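Wasent Home Care Guide
Section 4: Folding dark garments on a woven mat
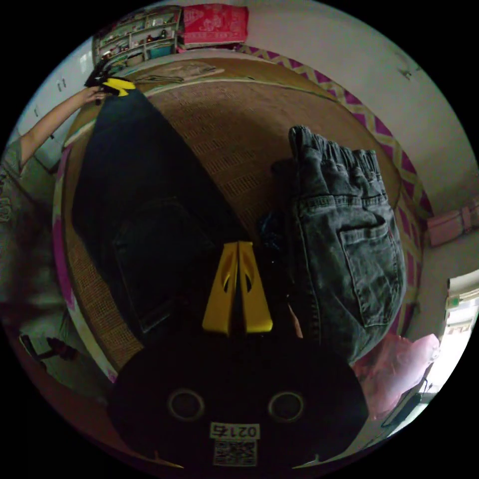
Fig. 4-1. Dark garment laid flat on the round woven mat.

Use this section for black and other dark items that show lint, creases and shine marks more than light ones do. For shirts with collars, go to Section 5. For bedding, go to Section 7.

Before you start

Wash or wipe your hands. Remove rings and watches that could catch on the weave. Check that the garment is fully dry, including seams and waistbands. Empty all pockets.

Setting up the mat

1. Place the mat on a level surface. A bed or a covered floor is fine, and patterned sheets can stay where they are.

2. Smooth any fabric under the mat so the rim sits flat all the way around.

3. Run your palm over the surface. If you feel a broken strand, trim it flush with small scissors before laying anything down.

4. Shake the mat outdoors or brush it with a dry brush. Lint collects in the perforations and will transfer to black cloth.

Laying out the garment

5. Hold the garment at one end and let it hang for a few seconds.

6. Lower it onto the mat, far end first. Long items may be placed diagonally to gain length.

7. Find the main seams and line them up. On dark fabric they can be hard to see, so work near a window or turn on a lamp.

8. Smooth from the center toward the ends. Do not drag the garment sideways across the weave.

Note: With two people, one stands at each end. Both lift slightly, pull until the cloth is just straight, and set it down together.

Folding

9. Bring one long side over to meet the other. Smooth again.

10. Fold the narrow end in by one third, then fold once more to meet the opposite edge.

11. Turn the folded garment over and check the underside for lint. Use a lint roller if needed.

12. Move it to the shelf or drawer with both hands underneath.

CAUTION: Do not iron or steam on the mat. Heat can scorch woven fibers, and moisture can warp the rim.

CAUTION: Do not leave a garment under weight on the mat overnight. The grid can press into soft knits. If this happens, hang the garment in a steamy bathroom and fold it again once it is dry.

Storing the mat

Hang it or keep it flat. Do not roll it. Replacement mats are listed in the Wasent parts list under item 107.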